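# Irholm Doorbell and Intercom Wiring Records

Wire colors, terminals and measured voltages from low-voltage door circuits in older houses and small apartment buildings.

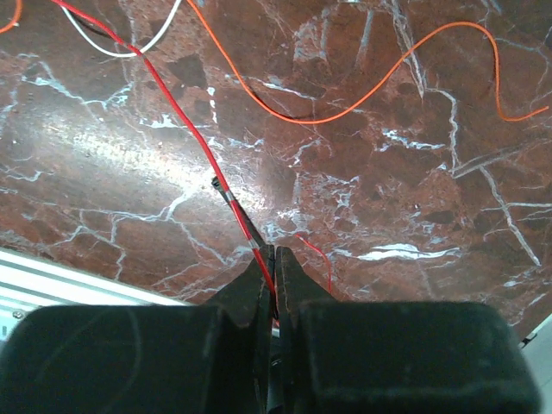
*Red wire crossing a black one on a stone surface.*

## What is in this repository

The records cover 522 wire runs from 30 buildings in the Irholm area, mostly in the streets between the station and the old Mundholm dairy. Each row is one conductor: where it starts, where it ends, what color the insulation is, and what it was found to do. Doorbells make up the larger part. The rest are intercoms, electric door strikes and a few annunciator panels that still have their original number flaps.

Mains wiring is not included. If a conductor runs at line voltage it gets left out, even when it shares a conduit with a bell wire. The transformer is where a circuit begins for our purposes, and only its secondary side is recorded.

```
data/
 runs.csv one row per conductor
 buildings.csv one row per building
 devices.csv bells, buttons, strikes, handsets
notes/
 colors.md how color names were chosen
 montes.md problems with the Montes panels
scripts/
 check.py looks for broken links between the tables
```

## Columns in runs.csv

| Column | Meaning |
|---|---|
| `run_id` | Building code plus a running number |
| `building` | Key into `buildings.csv` |
| `from_dev`, `from_term` | Device and terminal at the first end |
| `to_dev`, `to_term` | Device and terminal at the other end |
| `color` | Main insulation color |
| `tracer` | Stripe color, blank if there is none |
| `covering` | `plastic`, `rubber`, `cloth` or `unknown` |
| `role` | `supply`, `return`, `ring`, `speech`, `strike`, `spare`, `dead` |
| `volts` | Measured to the return wire, blank if not measured |
| `kind` | `ac` or `dc`, blank if not measured |
| `confidence` | 2 if traced end to end, 1 if inferred |
| `remark` | Free text |

"First end" is always the one closer to the transformer. In speech circuits, where that is not a useful idea, it is the door station.

A `spare` is connected at neither end. A `dead` wire is connected at one end or both but does nothing, usually because the device it served was removed. The two were mixed up in the first version of the table, so please don't use copies made before February.

## How the records were made

Géza Bozsik and Amparo Calvo did the tracing with a tone generator and a multimeter. Results went onto paper sheets, one per device, and were typed in later. Cecilia Ankrah compared the typed rows with the sheets and built the table links. Where the sheet and the typed row disagreed and nobody could remember which was right, the row was removed.

Voltages were taken with the circuit at rest – no button pressed and no handset lifted. Older transformers often read well above their labeled output with no load, so a bell circuit marked for 8 volts may show up as 11 or 12. We kept the readings as they were.

## About the colors

Do not use this table to guess what a wire does in your own building. The main thing we learned is that color followed whatever was on the reel. Red is a supply in many buildings and a ring wire in others, and in one building on the harbor side it is both, changing at a twist joint behind the mailboxes.

Other points to keep in mind:

- Rubber and cloth coverings darken. Brown, dark red and black were hard to tell apart on the oldest runs. If a protected section inside a box could be seen, we went by that. Otherwise the color is `dark`.
- White and cream are merged as `white`. Yellow is separate, although some yellow rows were probably white once.
- A joint can change the color halfway. Such runs are split into two rows with the same `run_id` and a letter added at the end.

## Known problems

1. Seven buildings have no entry for the transformer. It was behind a locked door or built over.
2. Terminal names on the Montes panels are not consistent between models. We wrote down what was stamped on the panel, so terminal `3` may be the strike on one and the speech line on another. See `notes/montes.md`.
3. Horel handsets have an internal link between two terminals that was removed at some installations. Whether it was present was only noted for the later buildings.
4. The annunciator panels are poorly covered. Most of their wires have confidence 1.

## Checking your copy

```
python scripts/check.py data/
```

The script prints nothing when all is well. It uses the standard library only.

## Corrections and additions

Send corrections as an issue with the `run_id` and what you found. A photo of the terminals is helpful but not required. New buildings are welcome if at least one full circuit has been traced end to end – partial lists of colors are hard to use later. Leave out street addresses and residents' names. Building codes are given out by Florencio Montoya, who keeps the list that links them to places, and that list is not published.

## License

Tables and notes are CC BY 4.0. The script is MIT.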